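The Tenant's Table

Rhiannon Eynon got the keys to the shop on Pumphrey Street on a Sunday in February. The landlord's agent left them in an envelope under the mat, along with a card for the gas company and a note that the back door stuck.

It did stick. She put her shoulder to it and went in through the kitchen, which had no stove, and then into the front room, where her aunt had done alterations for 34 years.

She had expected it to be smaller. Her aunt had kept so much in it that you walked sideways from the door to the counter and sideways back again. Now the racks were gone and the counter was gone. What was left was the floor, the brick, the fan, and a table with white legs that had been too heavy for the men to bother with.

She took her coat off, found there was no place to hang it, and put it back on.

Ashraful Navaratnam came at ten with a roll of trash bags and two coffees. He had worked for her aunt on and off since high school, first sweeping, later doing hems. He looked at the wall where the racks had been. There were screw holes all the way along it.

"I can fill those," he said.

"I don't know if I'm keeping it."

"They still need to be filled."

She drank the coffee. He had put sugar in it, as her aunt would have wanted, and she did not take sugar, but it was hot.

They started with the table because it was the only thing to start with. It had two drawers on the near side. The first one was full of buttons, mostly in jars, with a layer of strays on the bottom. The second held receipts held together with straight pins. The earliest were from the time when her aunt still bought her thread from a wholesaler in Plellinport, and drove up there every other month in a van with no heater.

"You want to keep these?" Ashraful said.

"How long do you have to keep receipts?"

"Not that long."

She pulled the pin from one bundle and read the top sheet. Black polyester, 6 spools. Ivory, 6 spools. A zipper, returned. Her aunt had written "wrong teeth" next to the zipper and underlined it.

She put the pin back in and set the bundle on the floor by the wall. Then she set all the others next to it. Ashraful watched her do this and opened a trash bag for the jars with cracked lids.

By noon her back hurt. Ashraful went out for sandwiches, and while he was gone the phone rang in her pocket. It was the agent. He wanted to know if she had been able to look around, and whether she had given any thought to the lease, which her aunt had signed for three years and used up less than one of.

"I've been here two hours," she said.

"Of course. Take your time. It's only that there's been some interest."

"From who?"

"A bakery. They're very nice people."

She said she would call him during the week. After she hung up she walked the length of the room, heel to toe, the way she used to as a girl when she was waiting for her mother. It had been 21 of her feet then, she remembered that. It was fewer now and she lost track before the end.
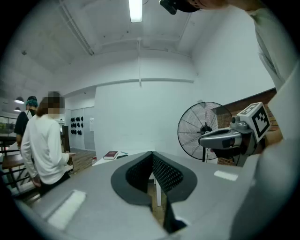 The fan had been her aunt's one luxury. The room faced west and in July the sun came straight through the glass, and a steam iron going all day did not help. Before the fan there had been a wet towel around the neck. After the fan there had been arguments, because it blew the paper patterns off the table and customers would have to get down on their knees and help. But her aunt would not turn it off, and she would not let anybody turn it down, either.

Ashraful came back with the sandwiches and they ate standing at the table.

"The agent called," Rhiannon said. "A bakery wants it."

"There's no stove."

"I guess they'd bring their own."

He picked the onion out of his sandwich and laid it on the paper. "What would you do with it, if you kept it?"

She had an answer to this. She had worked it out on the bus from Ullach, and it had seemed like a good answer then. She would do curtains. Curtains were straight lines. Her aunt had taught her to sew straight lines when she was nine, and she had never gotten much further, because the next thing was sleeves and she had cried over the sleeves. But anybody with a window needed curtains, and people paid well for them, and half the houses going up past the bypass had windows in sizes the stores didn't carry.

"Curtains," she said.

He thought about it. "You'd want a longer table."

"I know."

"This one's good, though. You could put another one on the end of it."

"The heights would have to match."

"I could cut the legs."

She looked at him to see if he was just being kind. He was chewing and looking at the table legs.

After lunch he went to work on the holes with a tub of filler from his car. He did it neatly, a dab and a scrape, and wiped the blade on his jeans. She swept. Pins came up from the gaps between the floorboards, more every time she went over the same place. She tried the broom, then a hand brush, then remembered the magnet. It was a big horseshoe magnet on a loop of bias tape, and it used to hang from a nail by the door. The nail was there. The magnet wasn't.

"Did they take the magnet?" she said.

"Who?"

"The men who took the racks."

"I've got it," Ashraful said. He had stopped scraping. "It's at my place. She gave it to me. Well, I asked her for it, in the hospital. I should have told you."

"No, that's all right."

"I can bring it back."

"She gave it to you."

"You need it, though," he said. "You can't get those pins up with a broom."

She leaned on the broom handle. She was surprised to find that she was angry, and that it was about the magnet. She had not been angry about the racks, which were worth something, or about the sewing machine, the old Dokness, which a cousin had carried off the morning after the funeral without asking a soul. She waited for it to go away and it mostly did.

"Bring it tomorrow," she said. "We'll do the floor, and then you take it home again."

"Okay."

He went back to the wall. She got down with the hand brush and did the corner by the brick, where the dust was thick and gray and had threads in it, all the colors her aunt had ever used. She brushed it into the pan and then did not know what to do with it. After a minute she tipped it in the bag with everything else.

At four the sun came around and lit up the far wall. You could see every place he had filled. He stood back and frowned at it.

"It'll need sanding," he said. "Then paint. I'd do the whole wall or it's going to show."

"What does paint cost?"

"For this? If I do it, 90 dollars. Maybe you'd have some left for the kitchen."

She had the card for the gas company in her coat pocket and she took it out and looked at it. There was a number to call to put the account in your own name. They were closed today. She put the card on the table and set a jar of buttons on it to keep it from blowing away.

"Does that thing still run?" Ashraful said. He meant the fan.

"It's February."

"I'm just asking if it runs."

She found the plug and pushed it into the wall. For a second it did nothing. Then it ticked, caught, and started to turn, and the cold air came across the room and lifted the sandwich papers off the table and onto the floor.

"It runs," she said, and went to pick them up.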